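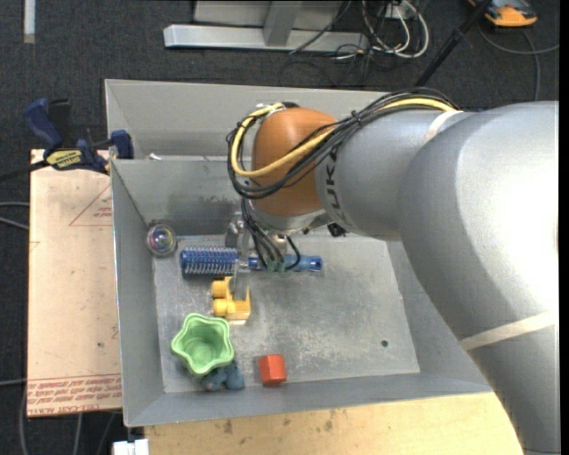
Parents in Astudville should not have to drive across the county to get a child's hearing tested, according to Nele Schouten, and from March they will no longer need to. Sanent will open a children's hearing clinic on the second floor of the former Phromma building, with free screening for all residents under the age of nine.

The clinic will have two soundproof test rooms and a small waiting area. It will be open until 7 p.m. on weekdays during the school year. No referral is needed for a first visit. Families who are sent on for further tests will keep the same audiologist through the whole process.

Sanent ran a trial of the service last fall at the Flastano health center. In that period 71 children were screened, and nine were referred for a full hearing test. Two have since been fitted with hearing aids.

"Teachers often notice first," said Godelieve Van Rooij, clinical director at Sanent. "A child turns the wrong way when called, or stops answering in a noisy room. We want those families to be able to come in the same week."

School nurses in Astudville will receive booking forms in February – paper copies as well as the online version. Staff from the clinic will also visit kindergarten classes in the spring to explain what happens during a test. Screening takes less than half an hour and is painless.

Parking is free behind the building, with the entrance on the north side. The elevator is being replaced and will be in service before opening day.

Appointments can be booked through the Sanent website or at the front desk in Flastano. Interpreters are available on request when booking.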